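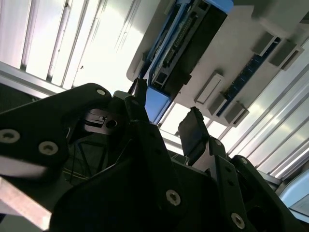

Silver hex-socket screws in matte black plates, with blue circuit boards overhead.

Vekby Screw Heads

Vekby is a small collection of photos for people who study how screws and bolts look on dark surfaces. The photos show only visible heads - no drawings, no renders.

Contents
1000 photos in 37 folders
labels.csv, one row per screw head
notes.txt, remarks on difficult surfaces

Labels
Each row gives the file name, the head type (hex socket, slotted, cross, unknown) and the color of the surface around it. Please use "unknown" if the recess is not clear. A round hole without a screw gets no row, also when it is in deep shadow.

Known problems
Bright metal on black paint is well covered. Brass is weak, with only 13 photos. Strong light from a ceiling can hide the edge of a small head, and in 19 photos we did not agree about the type. These are marked "disputed".

Changes
January: the folder Jellberg was split in two, and old file names are kept in the last column.

Contact
Labels: Hedvika Slanina. Files and folder names: Syahrul Rahman. Corrections are welcome, please write the file name in the subject of your message.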